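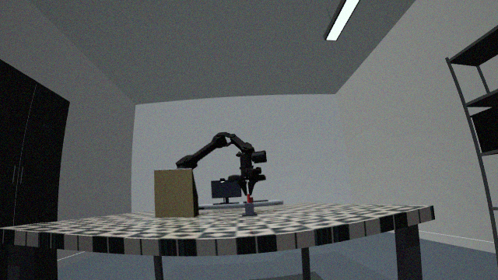 When does the Palton community choir start its new season? Rehearsals begin in January at Gallegos Hall, and everyone who likes to sing is warmly invited.

We had 19 singers last winter, and we would love to see many more faces this time - shy ones very much included!
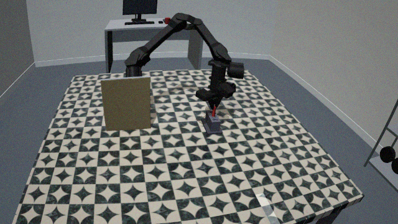
You don't need to read music, and there is no audition, so please bring a neighbor, a cousin or whoever hums along in your kitchen. Director Getsemaní Rosales has picked old favorites and a few new songs from Elton.

"I can't wait to hear everybody together again," Rosales said.

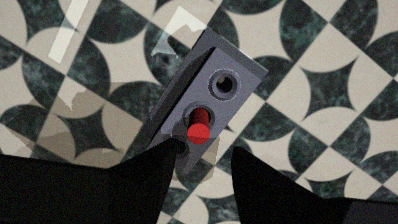 How to Join

Call Wendell Greenberg at the hall, or stop by the front desk for a form.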